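Wide head view vs. wrist views only: ablation result I can't explain

grellia_dan
Jun 25, 2022
I've been running an ablation on handheld gripper data and want a sanity check before I write it up. Task is picking up a cup and putting it down on a marked spot. Training set is 800 demonstrations, all collected with two handheld grippers with marker cubes on them, plus a fisheye at head height. I train the same policy three ways: wrist cameras only, head camera only, and both.

I expected both to win. Wrist only came out ahead by a clear margin, 40 evaluation trials per variant. Head only was worst, which I expected. Adding the head view to the wrist views made things worse, and I didn't expect that.

Same seed, same augmentation, same number of steps. Has anybody else seen this?

halonen_fan
Yes. The head view has too much in it that changes between sessions. People, chairs, bags, whatever is on the desk. The policy latches onto that. Crop it to the lower middle and try again.

Murray MacLeod
I'd want to know how the demos were split before blaming the camera. If the same room is in train and validation, your validation loss on the combined model will look great and tell you nothing. Was the evaluation done in a room from the training set?

grellia_dan
Different room. Training was in three rooms, evaluation in a fourth.

Murray MacLeod
Then three rooms is your problem. The wrist cameras mostly see the cup and the floor, and those look similar everywhere. The head camera sees the whole room and you gave it three examples of a room. I wouldn't call that a result about head cameras. It's a result about three rooms.

grostex
Disagree with Murray a bit. If a method needs a lot more rooms before the extra camera stops hurting, that is a result about the camera, and a useful one for anyone with a small budget. I'd report it, just with the right title.

Murray MacLeod
Fine, but then the title has "three rooms" in it.

Seija Honkanen
Two questions on the setup.

1. Are you using the head camera for the marker poses too, or only as a policy input? If the cube poses come from the head view and the lens calibration is off near the edges, your action labels are bad in exactly the places where the arms are stretched out. All three variants would share that error, so it wouldn't explain the gap, but it could explain why the overall numbers are low.

2. At test time the head view doesn't have human arms in it. What do you do about that?

grellia_dan
1. Poses come from the head view, yes. I calibrated once, in the first room, and haven't redone it.

2. Nothing. Human arms in training, robot arms in evaluation. I assumed the wrist views would carry it.

Seija Honkanen
I would look at 2 first. For the combined model, that is a large change in one of its inputs. We masked the forearms in our own data (painted over in training, same mask over the robot arm at test) and most of the drop went away. We had 1000 demos, so close to your size.

halonen_fan
Cropping does some of the same job and takes five minutes.

Seija Honkanen
It doesn't. The arms are in the lower middle, so your crop keeps them and throws the rest away.

halonen_fan
OK, fair point. Crop and mask then.

lurkberg
Did anyone ask about image resolution? If you downsample a fisheye to the same size as the wrist images, the cup ends up a handful of pixels wide. I'd be surprised if the head view gives the policy anything it can use for the grasp itself.

grellia_dan
Same size for all of them, so that's probably part of it too. Plan for now: redo the calibration, mask the arms, rerun the combined variant, then a higher resolution head view as a separate run so I don't change everything at once. New rooms will have to wait until July.

grostex
Can you post one head frame? Hard to judge the clutter argument without seeing how much of the room gets in.

grellia_dan
Full view, before any crop or mask. Right gripper has the cup.
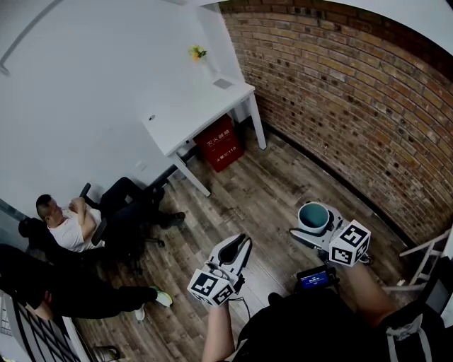 Head camera view during a cup demo, both marker cubes visible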